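Threads > Robotics > Kit reviews

Print | E-mail

Okay, the Wetine two-hand kit. A few of you asked, we have one on trial in Esatthorpe, and I have opinions. Long thread, mute me if you don't care about grippers.

Short version of the sales page: you hold a gripper in each hand, do ordinary table jobs, and the recordings come out ready to train a robot arm. No arm in the room. "Collect anywhere, by anyone." I have my doubts about both halves of that.

Price first, which took me three e-mails to get out of Drarkinen. It's $755 a month for the pair, with a 6 month minimum. Software included, uploads included "up to a fair level." I asked what a fair level was. Still waiting.

Setup was quick, I'll give them that. Unbox, charge, pair, wave the grips around until both lights go green. The manual says any flat table will do. We used a plain white one and stuck to small flat things to start, because soft stuff is where every one of these kits falls apart and I wanted to be fair.

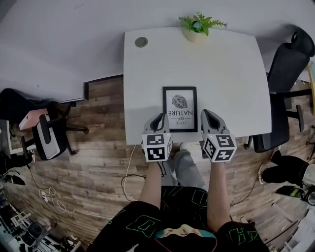
First gripe is weight. The spec sheet says 700 grams per hand. Fine for a five minute demo at a trade show. Now do it for an afternoon with your elbows out, trying not to block your own view. My wrists had a lot to say by 4 p.m.

Second gripe: picking up thin flat things. The fingers are built to close around an object. A picture frame lying on a table gives them very little to close around. You end up nudging it to the edge, or pinching from both sides and hoping. The promo video has cups and blocks in it. Lots of cups and blocks.

And yes, I know, "but that's real manipulation, that's valuable data." Maybe. It's also a person fighting a tool, and I'm not sure I want a robot learning how I fight a tool.

The marker cubes. They work by being seen, so you start moving in a strange stiff way to keep them seen. Everyone who tried it did this without being told. So much for "natural human motion," which is on the front of the box.

To be fair, the cubes are light and the mounts don't wobble. I tried to make them wobble.

Numbers people want: we recorded 260 takes over the trial. The software threw out a chunk of them with the message "tracking quality low." Which hand? Which second? It won't say. You get the message and a sad gray bar.

I asked support about that. They said better logs are coming in September. I have been promised better logs by every robotics company I have ever paid.

Wrist cameras next. This is the part I expected to hate, and it's okay. The view is wide and you get a lot of the room. You also get a lot of the gripper. Whether a model cares about the room is somebody else's argument, but if your office is a mess, your data set has a mess in it, so tidy up before you hit record. We did not tidy up. 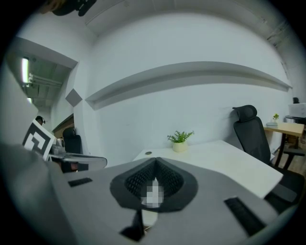
View from one grip. The other one and the marker board are over on the left.

Somebody is going to ask about privacy so let me get in first. People and doorways end up in these recordings very easily. Drarkinen says there's face blurring on upload. On upload! Meaning it leaves your building unblurred. I'd want that in writing before taking one of these anywhere near a customer's site.

The headset is the one thing I'd drop tomorrow. It gets warm, the strap creeps, and the people here with glasses gave up on it fast. Drarkinen calls it "recommended." The setup guide treats it as required. Pick one.

Compared with the Nikzad kit we had last year: Wetine tracks better and feels less like a toy. Nikzad let us keep our raw files in a normal folder with normal names. Wetine puts everything in its own format and the export tool is a separate download, still marked beta. I know which one annoyed me less, day to day.

Would I rent it again? For one month, maybe, if they sold it by the month. For the full minimum, no. You'd have to already know what you're collecting and why, and most shops I talk to are still at the "let's record some stuff" stage.

If you're using it on soft goods or anything with lids, please reply, I'd like to see real takes and not the promo reel. Clips with the bad ones left in, please.

Edit: several people asking if the batteries can be swapped. They can't. Charge over lunch.

Print this thread | E-mail this thread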